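3.2 Background clutter and judgments of level

Most work on how people judge whether a line is level has been done with the line alone in view. Readers of drawings, maps and shop displays rarely meet a line in that condition. The line sits among other shapes, some of them dark and heavy, and it often runs behind them. In the first experiment (Section 3.1) we found that readers were good at telling a level line from a tilted one when both ends could be seen. The second experiment asked what happens when the eye has other edges to go by.

Participants were 45 adults recruited through the reading room of the Murora library. Seven had taken part in the first experiment and were left out of the analysis, which leaves 38. All reported normal or corrected vision. Each person sat at a desk with the chin on a rest and worked through a booklet of printed plates at their own pace. The plates were arranged in 3 blocks with a short break between blocks. For each plate the participant marked a response on a paper scale running from 1 (clearly level) to 5 (clearly tilted). No feedback was given. The scale was the one used by Bodin in her earlier study of shelf edges, with the wording of the middle point changed from "cannot say" to "in between."
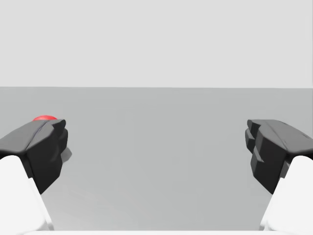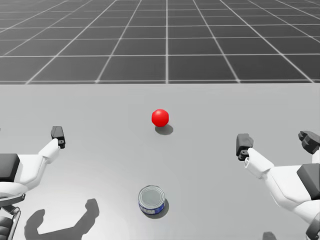
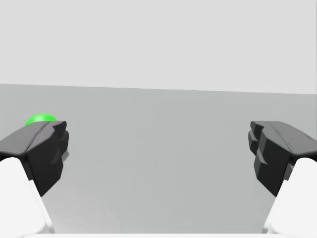
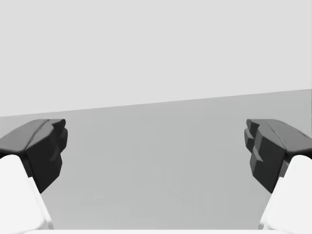
Figure 4. Computer-rendered views, each with a straight edge between a flat surface and what lies beyond it.

Two cues are usually named in accounts of the level judgment. The first is the border of the page, which gives the reader a true horizontal and vertical to compare against. The second is the direction of whatever other lines are near the one being judged. The two cues can agree or disagree. In the last view of Figure 4 the far edge of the surface climbs from left to right, and a reader who uses the page border should notice this at once, as the distance from the top of the picture is smaller on the right. A reader who goes by nearby shapes has a harder job, given that slanted dark shapes offer no horizontal to compare with. We expected the second kind of reader to give more answers near the middle of the scale.

To separate the two cues we printed the test plates in two forms. In the Skater form the plate had a ruled black border. In the Gisero form the plate faded into the paper with no border. Both names come from the typefaces used for the plate labels and have no other meaning. Half of each booklet was in one form and half in the other, and the order was reversed for every second participant.

Responses to the bordered plates were more spread out along the scale, with level lines rated lower and tilted lines rated higher. Responses to the plates without a border gathered toward the middle. The difference was present in all blocks but was smaller in the last one, which may be an effect of practice. We also looked at whether participants who drew or drafted as part of their work answered differently. They were faster – the booklets were timed by hand, so we do not make much of this – but their ratings followed the same pattern as those of the others.

One result did not fit. When the tilt was very slight, a border made no difference, and several participants said afterward that they had picked an answer by feel. Tsang's account predicts that a border should help most in just this case. It is possible that our slightest tilt was too small to be seen under reading room light. Jacqueline Bodin suggested repeating these plates with a larger page, and a run with the larger page was carried out in January. It is reported in Section 3.3, together with the plates in which the line was partly covered.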